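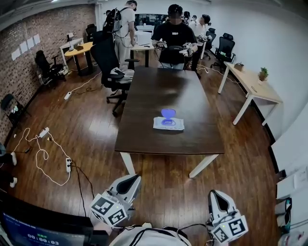
Wet wipes on the long table, lid open.

Stirkeck Runners, Beginners' Course
Progress report no. 2 to the Babaei Fund
Period covered: from the end of winter until April

Dear members of the Fund,

With this report I inform you of the state of the beginners' running course in Odville, for which you gave us a grant of 800 dollars. The first report was mostly about preparation. Now the course is in its second half and I can write more about the running itself.

1. The training

The goal has stayed the same as in our application. At the end of the course every participant should be able to run 5 kilometers without a walking break, at a speed where it is still possible to talk. We started with short pieces of running and long pieces of walking, and the proportion changes a little every week. In the present phase the running pieces are longer than the walking pieces for the first time. Many people found this step difficult. We repeated the same week once before we continued, and I think this was the right decision, although it puts us behind the schedule which you received.

The group is mixed in age and also in speed. In the beginning we kept everybody together, and the quicker ones had to wait at each corner and became cold. Since March we use two routes. Both begin at the parking lot behind the old bus station and both come back there, so that we can stretch together afterwards. The shorter route goes along the canal and is flat. The longer one crosses the bridge and has the hill on Erkbridge Road, which is not loved.

2. Attendance

Attendance was good until the weeks of heavy rain and then it became weaker. Some participants wrote to us that they had a cold, some had more work than expected, and a few did not write. We sent a friendly message to all who were missing more than once. Part of them came back. For those who could not come in the evening we now offer the same training at 7 in the morning. It is a small group but a very regular one.

3. Injuries

We had no serious injury. There were the usual complaints about shins and knees, mainly from participants who ran additionally at home because they wanted to be faster. We have explained again that rest days belong to the plan. One participant has stopped on the advice of a doctor and will take part in the next course without paying again.

4. Use of the money

The larger part of the grant was spent on reflective vests and headlamps, as planned. The lamps were cheaper than in our estimate. The vests were more expensive, and the first delivery came in children's sizes and had to be sent back, which took a long time. The rest went to the fee of the coach and to the printing of the training plans. We have not used the amount for the first aid course yet. The original date did not suit the coach, and we ask you to allow us to use this amount in the next period. The receipts are attached in the same order as in the budget.

5. Next steps

Until the next report we want to do the following:

Finish the remaining weeks of the plan, including the repeated one.
Hold the first aid course.
Measure the final route again, because two different watches gave two different lengths.
Ask the city of Odville if the lights on the canal path can be repaired before autumn.

There will be no race at the end. We discussed it with the participants, and most of them prefer a common run without a ranking. You are welcome to join us, also if you would like to walk. I will send the date as soon as the route is approved.

With kind regards,
The coordinator of the beginners' course
Stirkeck Runners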